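Sukstead renters get more time to claim deposits after Gramier closing

2026-10-12

SUKSTEAD — Former tenants of the Gramier apartments now have until the end of March to claim their security deposits, the city's housing office said. The earlier deadline would have passed this month.

The building's 46 units were emptied over the summer after the owner, Khasawneh Properties, decided to renovate. Tenants were told their deposits would be mailed within 40 days of moving out. Many of the checks went to the old address, and the post office returned them.

The housing office said more than half of the former tenants have now been paid. The rest either have not filed a new address or disagree with the amount taken out for cleaning and repairs. The largest deposit still unclaimed is $1,681.

Khasawneh Properties said in a written statement that it agreed to the new date and will not charge a fee to reissue a check. The company also said it will send an itemized list of deductions to anyone who asks for one. Several tenants had complained that their letters listed only a single line for "wear."

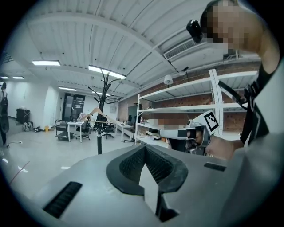
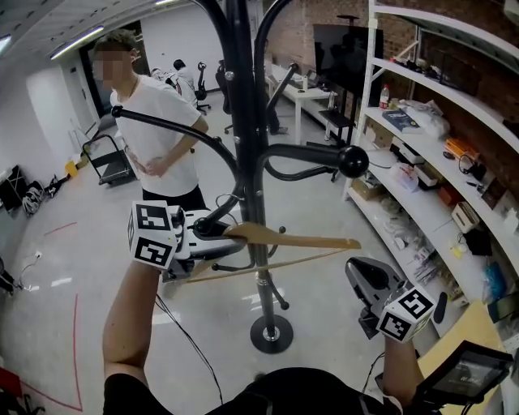

A coat rack with a wooden hanger on it, in the second picture.

Small items such as coat hooks, blinds and closet rods have been a common source of dispute. Under the lease used at the Gramier, tenants could put up their own fixtures but had to fill the holes before leaving. Some tenants say they were charged for holes that were already there when they moved in.

The housing office is asking those tenants to send copies of their move-in checklist, along with any photos they took at the time. A tenant who no longer has the checklist can ask the company for its copy — the lease requires the owner to keep one on file for two years.

Claim forms are available at the housing office counter and at the Masex branch library. A form needs a current mailing address, the old unit number and a signature. Roommates who shared a deposit must each sign, or attach a note saying who should get the check.

Disputes that are not settled by the March deadline can still be taken to small claims court. The housing office said it does not represent tenants in court but can explain how to file.

Work on the building has not started. The company has applied for permits for the roof and the plumbing, and the city is still reviewing both.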